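Frequently asked questions

14 comments | 31 shares

I get the same handful of emails every season, so I've put my answers in one spot. I run the Ukov social basketball comp with Xolani Pillay. He does the draw and the referees, I do the rego, the money and most of the talking. If your question isn't here, send it through and I'll probably add it.

What is the Ukov comp?

It's a mixed-ability indoor basketball competition for adults. We play at the Drestulach courts, two games side by side, and everybody gets a game every week barring byes. Some of our players were pretty handy in their twenties. Some had never bounced a ball before they signed up. Both lots seem to have a good time and they generally end up at the same end of the bar afterwards.

Do I need to be any good?

Nope! If you can jog for a few minutes and you don't mind being puffed, you'll be right. We've got 4 divisions and I try hard to put teams where they'll get close games. If your team gets flogged two weeks running, come and talk to me and we'll look at moving you down. If you're winning everything by 30 I'll be coming to talk to you.

I don't have a team. Can I still play?

Yes, and loads of people start this way. Fill in the rego form and tick the "individual" box, then tell me a bit about yourself in the comments (height is useful, so is whether you'd rather play with people your own age). I'll either slot you into a team that's short or wait until I've got enough singles to make a whole new team. Ista started like that. They were seven strangers in mismatched singlets, they've been together for years now and they've won Division 2 twice.

The wait can be a couple of weeks mid-season. Sorry in advance. I won't stick you in a team that already has ten players just to get you on the list, as you'd spend the night sitting down.

How many players should a team have?

Seven or eight is the sweet spot. You need five on court, and you can start with four if somebody's stuck in traffic. With six you'll be fine until the first bad cold goes through the group. With more than nine, people get grumpy about court time and then they stop turning up, and you're back to six anyway.

What does it cost?

There's a team fee for the season and then a game fee each week, paid before tip-off. The current amounts are on the rego form and I'm not going to repeat them on this page, because last time I did I forgot to update it and had a very awkward chat with a captain. Fill-ins don't pay rego, only their share of the night.

If your team has trouble paying in one go, just ask. We've done instalments plenty of times and it isn't a big drama.

When are the games?

Evenings, with the first game at 6.30 and the last one finishing before ten. The draw comes out a fortnight before the season starts and Xolani puts it together by hand, with a pencil, and he does his best with requests. Please send him yours early – "we can't do the late game on school nights" is easy to fix in advance and a real headache afterwards.

How long is a game?

Two halves of 20 minutes with a running clock. The clock only stops for time-outs and in the last two minutes of the second half, if the margin is ten or less. You get one time-out a half and you can't save them up. I know, I know. People ask every season.

Which rules do you play?

Ordinary international rules, with a few of our own bolted on. Five fouls and you're out. No dunking in warm-ups or in games, as the rings at Drestulach are old and the council will send me the bill. In Division 4 we don't press in the backcourt at all. And if you're 20 or more up in any division, you drop back to halfway and let the other mob bring the ball down.

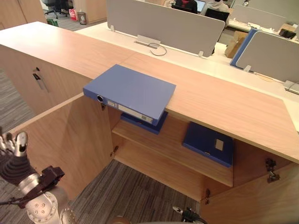 Those house rules get voted on by the captains at the start of each season, so if there's one you hate, that's the time to bring it up. The backcourt one came from the captains and passed easily. I was against it, for what it's worth, and I've come right around. The Division 4 games are miles better for it.

Can I fill in for another team?

You can, with two conditions. You can only fill in for a team in your own division or a higher one, and you have to be written on the scoresheet before the game starts. In finals, a player needs to have played at least four games for that team during the season. We got burnt on this once. A certain team (they know who they are) turned up to a semi with a bloke nobody had ever seen, who was well over two metres tall and put up 38 points. Perfectly nice fella, but we had to write a rule about him.

Who does the scoring?

The teams do. Each side supplies one person for the bench, and one of you runs the clock while the other does the sheet. If you've never done it, come ten minutes early and one of us will show you. It's much less scary than it looks. The main thing is to write fouls down as they happen and not try to remember them at half-time.

What happens if our team can't make it?

Ring or text me, as early as you possibly can. With two days' notice I can usually find the other team a scratch match and you'll only lose the points. On the day, it's a forfeit and you owe both game fees, because we've still got the courts and the refs to pay for. Forfeits go down as 20–0.

Three forfeits in a season and we need to have a talk about whether the night suits you. I've only had to do that a few times and I've hated it every time.

Do we need uniforms?

You need tops in the same colour with a number on the back. They don't have to be flash. Iron-on numbers are fine, and so is a numbered T-shirt, but tape isn't because it ends up on the floor and somebody slides on it. I've got a bag of spare bibs for clashes. No pockets in your shorts please – fingers get caught in them and it's a horrible way to break one.

Shoes need to be proper indoor shoes with clean soles. You can't wear the ones you walked the dog in.

Who are the referees?

Mostly younger refs working towards their next badge, along with Vojtěch Dvořáček, who has been at it longer than the rest of us put together and comes down to mentor them. He's very generous with his time. If you want to know why something was called, wait until the game's over and ask him politely, and you'll get a proper answer.

What you can't do is have a go at a ref during the game. Captains can ask a question at a dead ball. Anybody else gets one warning and then a technical. Some of our refs are still at school and I will back them every single time.

How does the ladder work?

Three points for a win, two for a draw, one for a loss, none for a forfeit. Ties on the ladder are split by percentage. The top four in each division make finals, first plays fourth and second plays third, and the winners meet the following week. There's no extra time in the regular season, so draws do happen. Finals go to extra periods of 3 minutes until we've got a winner.

What's the Lukáč trophy?

It's the one team award that has nothing to do with winning. The refs vote after every round and it goes to the team that's been best to play with and officiate over the whole season. The name comes from the old sports shop on the corner that gave us our first set of basketballs. It's an ugly thing, and people get surprisingly competitive about it!

I've been hurt. What do I do?

Tell the person running the night before you go home, even if you think it's nothing. There's ice in the canteen freezer and a first aid kit at the bench between the two courts. We need to fill in a report the same night for any insurance claim, and it's a real pain to sort out later. Your rego includes basic player cover but it won't replace your wages, so if you're self-employed have a think about your own policy.

Can I bring the kids?

Of course. They need to stay off the courts during games and somebody needs to be watching them, and that can't be the person playing. They're welcome to shoot around at half-time as long as they clear off when the whistle goes.

When does the next season start?

Finals for this one wrap up before the holidays, and the next season starts once the school year has settled down. The winter season kicks off in May and that one always fills first, so get your name in early if you want a spot. Returning teams get first dibs until rego closes for them, and then it's open slather.

How do I get in touch?

Email's best for rego and money, text is best on game night. I don't look at my phone while I'm playing, so if it's urgent and I'm on court, grab Xolani.

Page last updated October 26, 2026

Contact us | © Ukov Social Basketball | Back to top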